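I rent out the upstairs half of a duplex and I've been slowly replacing the lights in both units. A few people asked what I've learned about picking bulbs, so I'm putting it in one thread.

Start with color temperature, the number with a K after it. Low numbers look yellow, high numbers look blue. Most of the complaints I get from tenants about "bad light" are about this number. Brightness hardly comes up.

The upstairs hallway had two 5000K bulbs when I bought the place. It felt like a dentist's office at 10 p.m. I swapped them for 2700K and my tenant Carol Bickerstaff texted me the same night to say she'd stopped avoiding the hallway.

Second thing is color rendering, CRI on the box. If there's no CRI on the box, assume it's low. Skin looks gray under a low one and so does raw chicken. I won't buy under 90 for a kitchen or a bathroom.

Dimming is where most of my money got wasted. An LED bulb marked dimmable still has to get along with the dimmer in the wall. My old dimmers were made for incandescent loads and the new bulbs buzzed or dropped out at the low end.

I tried a Giltura dimmer in the dining room first. No buzz, but it wouldn't go low enough for dinner. The Tokberg one goes lower and has a small trim dial under the cover plate. Set the dial once and leave it alone. I ended up with 2 of those downstairs and kept the Giltura for the laundry room.

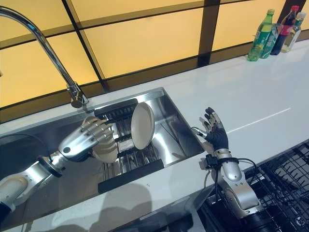
Kitchens are harder because you want two kinds of light in the same room. You need enough to cut an onion safely, and you also want something easy on the eyes when you come down for water at night. I'd put them on separate switches. Backlit panels behind a counter, like these amber ones, can be that second kind. Watch the finish on the counter, though. Glossy white will throw the light back at you as a streak, so look at a sample with the lights on before you pay for anything.

Under-cabinet strips: get the kind with a diffuser cover. Bare strips show every single dot in a shiny surface. I put up a bare one, looked at it for a week and took it down.

Lumens, since somebody will ask. I like 2000 for the whole ceiling in a small kitchen, split over several fixtures. One big fixture in the middle means you work in your own shadow.

My electrician, Þröstur Ásgeirsdóttir, charged me 112 dollars to move one switch box, including the patch. I had put that job off since August thinking it would be three times that.

Things I still haven't figured out – a closet light that doesn't die every year, and whether it's worth paying more for the porch. If you have a closet fixture that has lasted, tell me which one.

Next up is the basement stairs. I'll add to this thread when they're done.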